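Open day at the Dromwood workshops, Skarnport

Sunday, February 9, 2025

The bus from Skarnport station takes you to the bottom of the hill and you walk up from there. I got to Dromwood a little after ten, when the doors had just opened, and there was already a line for coffee. Entry was free. You got a paper map and a sticker to put on your coat, and mine fell off before I reached the first room.

Dromwood is an old joinery works that has been divided up into workshops. The woodworkers still have the ground floor. Upstairs is a mix: a bookbinder, two people who repair accordions, and a long room at the back where toys and play sets are put together and tried out. I had come mainly for the furniture but ended up spending more time upstairs.

I started on the ground floor with Dale Girard, who has been making workbenches here since he left the shipyard. He had one top glued up and in clamps and another one planed and ready for oil. He explained how he sorts his boards before gluing. He doesn't try to match them for color. He lays them out on the floor, swaps them until no two very dark ones are next to each other, and leaves it at that. He lets the small knots stay if they are tight and cuts out the loose ones. Someone asked how long a top takes and he said two days of work and a week of waiting.

His prices were on a card by the door. A small stool was 65 and the full benches started at 2000, with delivery extra if you live past the bridge. I asked about a stool with a lower seat and he wrote my name in a notebook. The waiting list runs to July.

There was a demonstration of hand planing at eleven, but the room was too full to see much from the back, so I went up.

The stairs are steep and the handrail stops halfway. The bookbinder was busy with a group of children making folded notebooks, and the accordion room was closed until the afternoon. At the end of the corridor was the toy room. Kwok-wai Lam was showing people around it. He used to teach kindergarten and now puts together pretend food sets for Grovitz, a small firm that sells mostly to preschools. They have more than 100 pieces in the catalog, most of it fruit and vegetables, some bread, and a fried egg that he says outsells everything else.

What they want from a set is that it can be tipped out and put back in its tub without help, and much of the talk in the room was about tubs. Too deep and the small pieces disappear to the bottom. Too shallow and the lid won't go on over the big ones. Round corners are easier to wipe out. He likes the tub to be see-through enough that a child can tell what belongs in it from across the room.

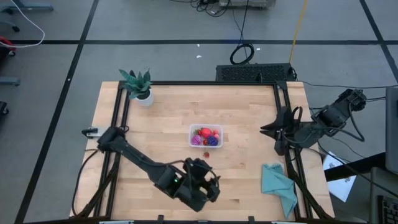 Toy fruit in its tub on the workbench, with one small strawberry left out.

The berries were my favorite. There is a dark bluish purple one with a bumpy surface, and the strawberries are small enough to get lost under a couch. Lam said those are the pieces people write in about most, and Grovitz sells them as spares. A woman beside me said her daughter had carried one in a coat pocket all winter.

He also talked about size. The fruit in a set isn't to scale, and he said the children he taught never minded. They sorted by color first and by kind later on, if they got that far. He had a handout on sorting games but they had run out by the time I asked. He said more would be left at the front desk.

Lunch was soup and bread in the yard, run by the Ravn bakery from down the road. The pea soup was good and the bread was better. They took cards, but the reader kept losing its signal, so bring some cash. There were not enough places to sit and most people ate standing up along the wall.

In the afternoon I went back for the accordions. One of the repairers had the bellows off an instrument and let people look at the reeds inside. It was the quietest room of the day and I stayed about half an hour.

A few practical notes for anyone going next time. There is a lift, but you have to ask for it at the desk. Parking on the hill is for residents only. The ground floor is cold, so keep your coat on. The planing demonstration is repeated at two, and I was told it was much less crowded then. The last bus back to the station leaves at ten past five from the other side of the road.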